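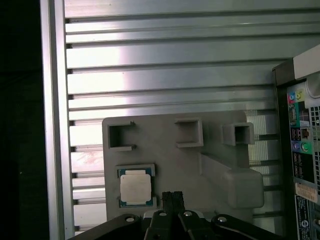

Pádraig Ó Briain replied to my last post to say that if rates come down, the debt problem sorts itself out. I don't think it does, so a few posts on why.

Start with when the debt falls due. A firm that borrowed cheaply on a fixed rate pays nothing extra until the loan ends. Then it has to borrow again at whatever the going rate is.

Say it owes 400 million at 2%. That is 8 million a year in interest. Renew at 5% and the bill is 20 million. A cut to 4% still leaves it paying 16 million, double what it paid before. 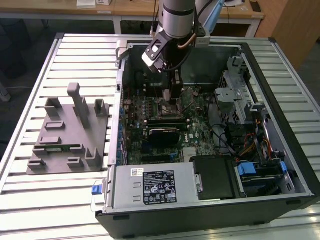

Open tower on the worktable, motherboard showing.

Denireck is in this spot. It has two loans ending next year and sales are flat. Bullness renewed early and has already cut its spending on new plant.

Hernán Cusi asked whether governments are any different. They can spread it over longer — some bonds run for 50 years — but the old cheap ones still have to be replaced as they mature.
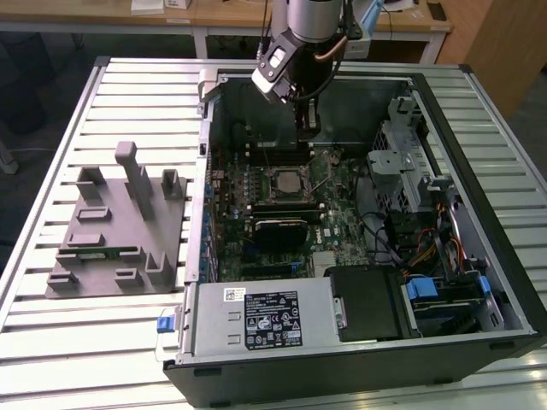

Gripper above the memory slots.

So I watch the average rate a borrower pays across all its debt. The central bank's rate makes the news, but the average moves slowly and can keep rising after the cuts begin.

I'll post the Sikby and Gachanja figures in August when both have reported.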